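Ticket 637: Wrist camera comparison, Duvano and Olletti units
Status: Open, awaiting second review
Category: Grippers and cameras
Raised by: Malcolm Tunstall
Assigned to: Pak-hei Yuen

Summary
The Wutach arm is being assessed with two wrist cameras in turn. With the Duvano unit fitted, the block finder reports a false detection on the whiteboard in 7 of 500 stills. The fault has not been reproduced with the Olletti unit. Gripper settings were the same for both.
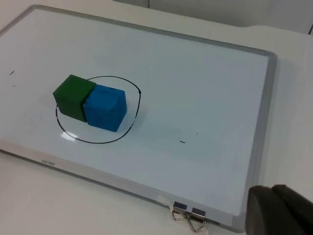
Wrist view, both blocks in the marked ring, glare near the lower part of the ring.

Initial checks
The lens was cleaned and the cable reseated, with no change. Exposure was then fixed by hand and the number of false detections fell to 5. The controller log shows no dropped stills.
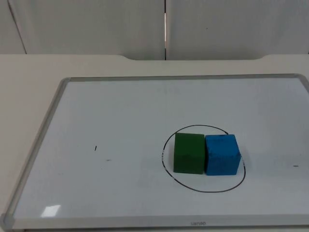

Calibration between the fixed camera and the arm was repeated in January and remains within the permitted limit. The fixed view is being used as the reference for this ticket. It also shows a reflection on the board, in the lower left and well away from the blocks, so the position of a bright patch should not be assumed to be the same from one camera to the next. The finder must be given a separate mask for each view.

Requested action
Please compare the wrist view over the plain tabletop and state whether the gripper fingers should be masked.

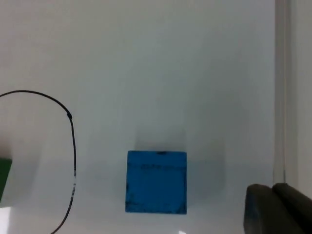
Pak-hei Yuen
Controls Engineer, Hung Laboratory

Reply added 14:20
The fingers occupy the lower right corner and should be masked for all further trials. The black cable to the left of the blue block should be moved out of view before the next run, as the finder may treat its curve as a drawn ring. I do not recommend any change to the grip force at this stage.

The mask file has been loaded on the controller. Mr Tunstall is asked to repeat the full set with both cameras and attach the logs to this ticket. It will remain open until they have been received.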